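Shelf work at the Umia open day

Annelore Lenz runs handling trials at Umia, which opened its Cesellow site to visitors on September 8, 2020. The subject was shelf restocking, still done by hand in most small stores.

"A bottle is harder than a box," Lenz said. "It rolls, and the label has to face out." Her team's catalog lists 1,143 items, 122 of them bottles. Visitors were shown a person's two-handed grip first, one hand high on the body and the other low. 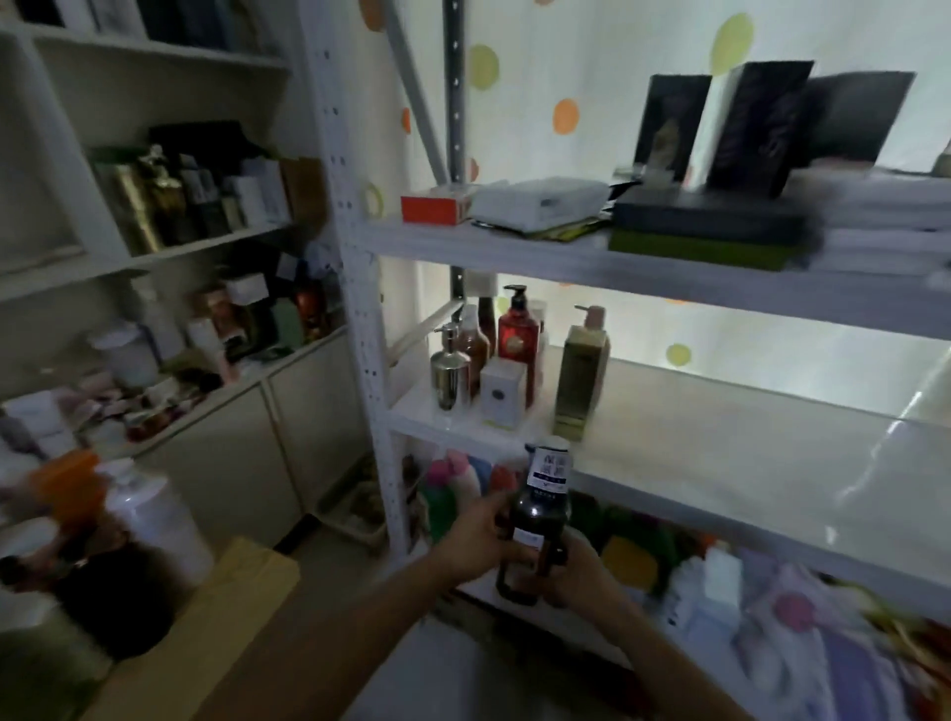
From hands to grippers

The arm on show, a Diekmann unit running Idance software, copies that grip at reduced speed. Lenz puts a cycle at 4 seconds for boxes and longer for pump bottles. "The pump head catches on its neighbor," she said. The next trial is set at 300 cycles, with mixed shelves and no change of gripper.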